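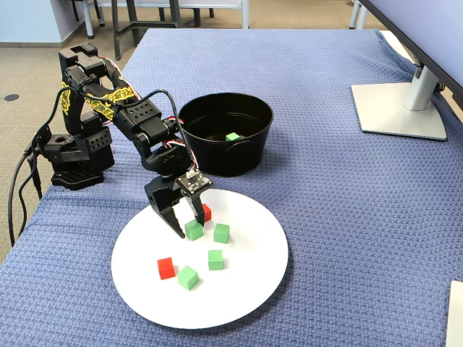
4.2 What the recap leaves out

We come now to the part of the study we enjoyed most. The "previously on" recap is usually treated as a piece of housekeeping, something a junior editor puts together in the last week before delivery, and the literature on television drama has mostly passed it by. After watching every recap in both series several times over, we think it deserves a good deal more attention. A recap is a tiny rewrite of the show. It decides which lines of dialogue the story hangs on tonight, and it can bring back a character the audience has half forgotten (sometimes with a single glance across a kitchen).

The two series were chosen for their differences. Brukis is a family drama set in a harbor town, first shown one episode a week. Trurkeck is a legal thriller made by Kanaujia and released on Flovine a full season at a time. In all we logged 1,450 recap shots, and for each one we noted the episode it came from, who was speaking, and whether the line had been trimmed. The distribution by source episode is given in Figure 2 in Section 3, and we will not repeat it here, except to say that the long tail on the right is almost entirely the work of Brukis.

That long tail is a delight. The weekly series reaches back much further than we expected, in one case to a scene from 11 episodes earlier: the argument over the boat, which had seemed at the time to be a throwaway. Its return before the season's next-to-last episode tells the attentive viewer that the boat is going to matter again. Several of our readers had picked this up at once. One wrote in her viewing diary, "The second I saw the boat I yelled at my husband to put his phone down." We can't think of a better account of what a recap is for!

Trurkeck behaves quite differently. Its recaps draw mainly on the episode just before, as one might guess for a show that many people watch in long sittings, but they are cut with extraordinary care. Trimmed lines are common, and the trims often change the sense. In the third episode the defense lawyer says, "I never said he was innocent, I said I'd defend him." The recap keeps only the first half. Heard alone, it sounds like a confession of doubt, and the episode that follows leans on exactly that reading. Niven and Cisternas both coded this line as misleading on their first pass, while Purves coded it as a plain shortening. We discussed it at some length and kept the disagreement in the data, marked as unresolved.

Disagreements of this kind were fairly rare. A subset of 20 recaps was coded separately by all three of us, and where we differed it was nearly always over trimmed dialogue. The choice of source episode gave no trouble once we had agreed to treat flashbacks as belonging to the episode in which they were first shown. Unused takes were harder. Both series now and then slip in a shot that never aired – a different angle on a familiar scene, or a reaction held a beat longer – and we had no category ready for these. We added one halfway through the work and went back over the earlier episodes of Brukis to apply it.

We also spoke with two people who have cut recaps for a living. Gillespie Morrison, who worked on the first season of Brukis, told us that the writers sent him a short list of required story points for each episode and left the rest to him. He was fond of ending on a silent close-up and would fight for it. Morag Moffat's experience was nearer to advertising. She was asked for several versions of the same recap, at different lengths, and did not always know which one had gone out. Both spoke of the pleasure of finding the line that carries a whole subplot, and both had kept notebooks of candidates, episode by episode, long before anyone asked for them.

Moffat's remark raises a problem for our method. If more than one version of a recap was released, our log covers only the one we were able to watch. For Trurkeck we compared copies viewed in February with those viewed when the season was new, and found 5 recaps that had been changed, mostly by dropping a shot or two from the middle. None of the changes affected the coding of trimmed lines. The lawyer's half-sentence is there in both.

Skipping is a separate matter. Flovine offers a button that jumps past the recap, and many of our diary keepers used it, at least when watching several episodes in a row. Their diaries are compared with those of the non-skippers in Section 4.3, with the boat argument and the lawyer's line as the two main test cases.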